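**Kit corner: the Lovow two-arm bundle, three weeks in**

Tuesday, July 14, 2020

Quick one this month, I'm writing it between jobs and the newsletter goes out at lunch.

So, the Lovow bundle. Two arms, two grippers with parallel fingers, a small wrist camera, stands, more black cable than you'd expect. Skoter rents it out by the week from the Fikville shop. Weekly rate is $385, or $200 a week if you sign for the whole quarter. Deposit on top. Delivery in town is included, outside town ask Pelkonen, they do the trucking and they'll quote you same day.

Setup first. Giang Lâm did ours. Unboxed in the morning, both arms moving before five. Most of that was cables. Zip ties not in the box! Buy some. The manual puts the cable routing on page 23, after the part where you already powered everything up, so read that page first. Leave slack at the wrist or the arm will tug on its own lead when it reaches across the table. Ask me how I know.

Grippers. Good on anything with straight sides. Plastic bottles fine, boxes fine, plugs better than I was expecting. Thin stuff is harder. A washer flat on the table, forget it. Grip force is set with a slider in the software and the default is too high for soft bottles, we went down to 40 and left it there. Spare fingers are sold in pairs only, which is annoying when you've worn out one.

Two arms on one job is the reason to rent this and not the cheaper single. One holds, the other brings the part in. We've been doing mostly small handover and line-up tasks, one object in each gripper, get them close, stop, nudge, try again. Slow going. The stopping part works nicely, no wobble at the end of a move. The line-up part depends on how well you calibrated, and calibration drifts if somebody leans on the table. Somebody always leans on the table.

Camera on the wrist: handy, picture is ok in daylight, noisy under our old tubes. It sits up high on the bracket so you lose the view of whatever is right between the fingers. Oľga Halás got around it by tipping the bracket foward one notch. Costs you some of the far view. Fine for close work, put it back after.

Software. Installs clean. Crashed twice on us, both times when a cable got pulled, so maybe not its fault. Saving a routine is one click, renaming it is four, no idea why. The undo button only goes back one step. Lovow say an update is coming, no date.

Noise is low. You can talk over it. Emergency stop is big, easy to hit, and it shipped with a decent long lead, so mount it where your hand goes and not where there's room.

Stuff to sort before it shows up:

- a table that does not move
- outlets within reach, more than you think
- tape on the floor for the reach line, any color
- a box of junk parts to practice on
- one person who reads the manual

Would I rent it again? Yes for a month, for a shop that wants to find out which jobs are worth handing over. For a week, no. You'll spend half of it on setup and the rest getting the grip right, then the truck comes. Buying is a differnt question and Skoter wouldn't give me a price I can print.

They have another set free from the end of the month. Call the Fikville counter, don't use the web form, mine from April still hasn't been answered. If you've had one already, send me your grip settings and I'll run them next issue. Especially for plugs, we're still fiddling with those.

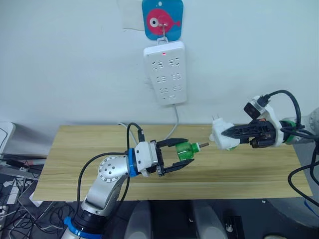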